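Visitor income and seal monitoring at Zisinano Bay: project report

Impi Saarinen and Iida Rantala
Supervisor: Raimo Honkanen

1. Background

The village of Zisinano lies at the mouth of the Dusura inlet. Grey seals haul out on the skerries north of the harbour, and until the licences were given up the herring crews were allowed to shoot animals that damaged nets. Former licence holders now run boat trips to the same skerries. The trips are managed by the village cooperative, Koltenov, which keeps a logbook for each boat.

The project asked two questions. Does the number of seals on the rocks change on days when boats visit? And does the income from trips reach the households that used to depend on the herring season?

2. Data

We used the Koltenov logbooks for one season, April to September. They record 3042 passengers on three boats. Seal counts were made by us from the headland at Rissanen, using a telescope at a distance of 700 metres from the nearest skerry. Each count was repeated by the second observer and the mean was taken. Where the two counts differed by more than 6 animals, both were discarded and the count was done again.

Income was covered by interviews with 18 households. Vilja Heiskanen of the cooperative supplied the contact list, so households with no link to Koltenov are likely to be under-represented.

3. Method

Counts were grouped into boat days and non-boat days. Days with wind above force five were left out, as seals leave the outer rocks in heavy swell whether or not a boat is present. Tide height was entered as a second variable.

Interviews followed a fixed list of questions and were held in the homes of the respondents. Answers were written down on paper and coded afterwards by both authors separately — disagreements were settled by going back to the notes. 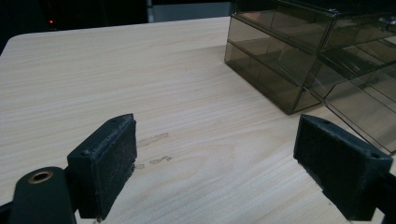 4. Results

Tide height explained most of the variation in seal numbers. Once it was accounted for, the difference between boat days and non-boat days was small and not significant. Pups were too few to be treated separately.

Most households reported some income from the trips, mainly through catering and mooring work. Skippers earned far more than the others. Elsa Rantala, who sold her nets to buy a share in one of the boats, put her trip income slightly above her last herring season, before fuel.

5. Limitations

One season is short. The headland gives no view of the western side of the skerries, and animals lying there were missed on every count. A second observation point on the Dusura side would need a boat, and the landing is only usable at high water.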